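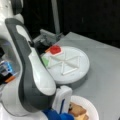

Sandwich club gets its arm into gear

Print this story | E-mail this story

I've been to plenty of student robotics nights and they nearly always involve a ball, a ramp and somebody's dad timing it on his phone. So when Leire Echevarría rang to say her club had moved on to lunch, I was in the car before she'd finished the sentence.

The Gruvora robotics club has 19 members this year, all in their last two years of high school, and they've given the whole term over to one job: getting a robot arm to put together a snack from bits and pieces laid out on a table. They call the project Jirkach. I asked what it means and got four different answers, so I'm leaving that one alone.

It's for the Karagiannis Challenge in September, where each team gets 90 seconds a round. Points for food on the plate, points off for food on the floor. Bread is the hard part, according to Nicanor Montoya, who's in Year 11 and has done most of the grip settings. Squeeze too much and you've got a dent, too little and it slides out on the turn. He reckons they went through 20 loaves before the mid-term break (the chooks at his place did very well out of it!).

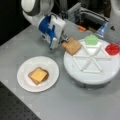 A slice in the gripper above the turntable, with bread and cheese on the plate.

I got to have a go at the controls myself and I'd like it on the record that I was terrible. Bindu Fernandes was very kind about it. She looks after the camera side of things and spends a lot of her evening going back through what the arm's own little camera picks up near the gripper. Up that close, she told me, pale things all blur into each other, and she's asked for coloured pieces wherever the rules allow them. Evaristo Pellegrini, the club's teacher, has said yes to that and no to peanut butter.
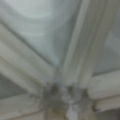 Come and have a look

There's an open evening before the challenge, starting at 6:30 pm in the Groltel building, side door. Room for 30, so put your name down with Evaristo at the school office if you're keen. Gold coin at the door, and it all goes towards the bus.

Crescencio Salcedo is running the barbecue out the back, and he's doing the sausages by hand. I'll be first in the queue.

Print this story | E-mail this story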